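Support > Kotian Notes > User Guide > Tags and Attachments

7. Tagging notes and attachments

Tags are stored with the note and sync to every device signed in to the same Kotian account. A note can carry up to 42 tags.

1. Open the note and select Edit > Tags.
2. Type the tag name and press Enter. Names are not case-sensitive.
3. To nest a tag, type a slash between levels. Kotian allows 3 levels. 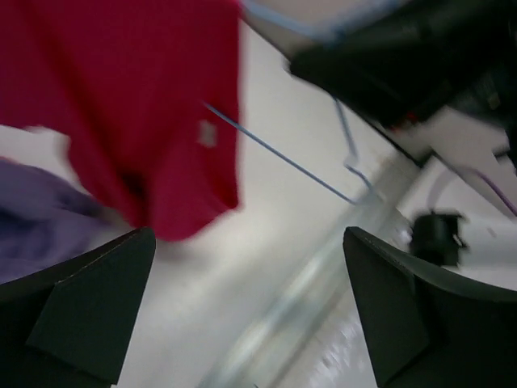 Attachment tags are separate from note tags and do not show in the main list until Show All is on. Select the attachment, then Tag Item. Use a plain word that you would search for later - for the picture in this section, "red" or "garment" will find it faster than a date. Tags on an attachment are kept if it is moved to another notebook.

Note: Attachments imported from Avel arrive without tags. Version 2 of the import tool does not change this.

Caution: Deleting a parent tag also deletes the tags nested under it. This cannot be undone after the next sync. Export the tag list first (File > Export > Tags).

Filed under: Organizing, Tags, Desktop App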